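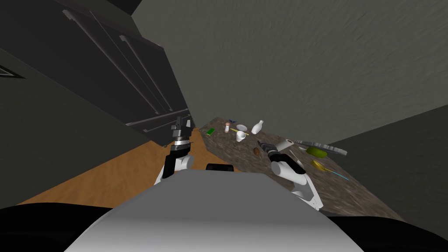
El cronógrafo vuelve a marcarme 446 pies por segundo con una pistola de gas que en la vida ha pasado de trescientos, escribe Sandamali Dewan, y en el campo ya me miran raro cada vez que paso por la mesa de control.

Buscar en el soporte... Buscar

Incidencia 236 – Cronógrafo Zirow, lecturas disparadas y memoria bloqueada
Estado: resuelta, pendiente de confirmar en partida
Abierta en agosto de 2020
Atiende: Hicham Benjelloun, soporte de Clodthorpe

Primera respuesta de soporte

¡Hola, Sandamali! Muchas gracias por escribirnos y por contarlo con tanto detalle, que así da gusto empezar. Siento mucho el mal rato en la mesa de control, porque sé lo que es llegar al campo con ganas de jugar y pasarse media mañana discutiendo con un aparatito. Vamos a ver si entre los dos lo arreglamos sin que tengas que mandarnos nada por mensajería.

Una lectura de 446 con esa pistola no me cuadra con un problema de la réplica. Si la válvula estuviera soltando gas de más lo notarías en el retroceso y en lo poco que te duraría el cargador, y dices que te dura lo de siempre. Me inclino más por los sensores. El Zirow mide el tiempo que tarda la bola en cruzar de la primera ventanita óptica a la segunda, y cuando una de las dos se dispara antes de tiempo el cálculo sale altísimo. También podría ser el peso de bola, aunque eso te cambiaría los julios y no los pies por segundo, así que lo dejo apuntado para el final.

¿Me puedes decir dónde lo usas, con qué luz, y qué versión sale en la pantalla al encenderlo? Y una cosa más, si no es mucha molestia: cuántos disparos tienes guardados en el historial.

Respuesta de Sandamali

Hola, Hicham, gracias por contestar tan pronto. La versión es la 21, sale un segundo y se va, tuve que encenderlo tres veces para leerla. En casa lo pruebo en el trastero, que tiene un fluorescente viejísimo, y en Carnegie la mesa de control está bajo un toldo con una tira de LED. Bolas de 0,20 en los dos sitios. El historial pone 500 y ya no sube de ahí, yo pensaba que era el tope y que iba borrando los más antiguos. También te digo que hace días que me cuesta apagarlo, tengo que dejar el botón pulsado un buen rato, no sé si tiene que ver.

Segunda respuesta de soporte

Pues mira, con eso me has ayudado muchísimo. Creo que tenemos dos cosas distintas y que se han juntado, y por eso parecía un fallo tan raro.

La primera es la luz. Los fluorescentes antiguos y bastantes tiras de LED parpadean, aunque a simple vista no se aprecie, y los sensores ópticos sí lo notan. Prueba a medir con luz de día, a la sombra, o con el trastero a oscuras y una linterna de pilas apuntando al suelo. Si en esas condiciones los números se calman, ya sabemos por dónde va.

La segunda es la memoria. El historial tendría que ir sobrescribiendo, como tú suponías, pero en la versión 21 se queda enganchado al llegar a 500 y a partir de ahí el aparato va lento, tarda en apagarse y a veces repite en pantalla un valor anterior. Los pasos para vaciarlo son estos:

1. Apágalo y quita las pilas. Espera un minuto largo.
2. Con las pilas fuera, mantén pulsado el botón de encendido unos segundos.
3. Pon pilas alcalinas nuevas, nada de recargables para esta prueba.
4. Enciéndelo con el botón de menú apretado hasta que aparezca BORRAR.
5. Confirma, y no lo apagues mientras parpadee el icono.

Si quieres conservar tus lecturas, apúntalas antes, que después no hay forma de recuperarlas. Te lo digo por experiencia – yo perdí las de toda una temporada por ir con prisas.

Y ya puestos, pasa un bastoncillo seco por las dos ventanitas. El lubricante de silicona que lleva el gas se va depositando ahí poco a poco. Seco, por favor, sin alcohol, que el plástico de delante se pone blanquecino y entonces sí que tendríamos que cambiar la pieza.

Respuesta de Sandamali

Hecho todo, y con las lecturas copiadas en una libreta por si acaso. A la primera no me salió BORRAR porque soltaba el botón demasiado pronto, a la segunda sí. El bastoncillo salió gris, menuda vergüenza. Ahora se apaga a la primera. Con el fluorescente encendido me sigue dando algún disparate suelto, pero a la puerta del trastero, con la luz de la calle, todas las lecturas están por debajo de trescientos y muy parecidas entre sí.

Lo que no sé es qué hacer en Carnegie, porque el toldo y la tira de LED no los pongo yo. Un compañero me dice que me compre el Rakumden, que es cerrado y no le entra luz. ¿Me merece la pena?

Tercera respuesta de soporte

¡Qué alegría me das! Y de vergüenza nada, que el mío sale igual de gris cuando me acuerdo de limpiarlo.

Sobre el Rakumden, te contesto con toda franqueza aunque también lo tengamos en la tienda: para lo que tú haces yo esperaría. Te voy a meter en el sobre un tubo de sombra para el Zirow, que es un cilindro negro que encaja en la boca de entrada y tapa casi toda la luz lateral. No te lo cobramos. Colócalo con la muesca hacia arriba, porque si va girado roza la bola y te dará lecturas bajas, y volveríamos a empezar por el otro lado. En el campo puedes pedir que te dejen medir un par de pasos fuera del toldo, normalmente no ponen pegas si se hace con el cañón hacia la zona de seguridad y las gafas puestas.

La corrección del historial está prevista para la versión de octubre. Hasta entonces, vacíalo de vez en cuando, antes de que llegue al tope. Para actualizar te hará falta el cable de datos, el de cargar no sirve, y si no lo encuentras me lo dices y buscamos uno.

Dejo la incidencia abierta hasta que lo pruebes en una partida. Cuando vuelvas de Carnegie, escríbeme en este mismo hilo con las lecturas que te hayan salido y el peso de bola, y si alguna se te va otra vez por las nubes apunta también si estabas dentro o fuera del toldo. Un saludo muy grande y que se dé bien el domingo.

Hicham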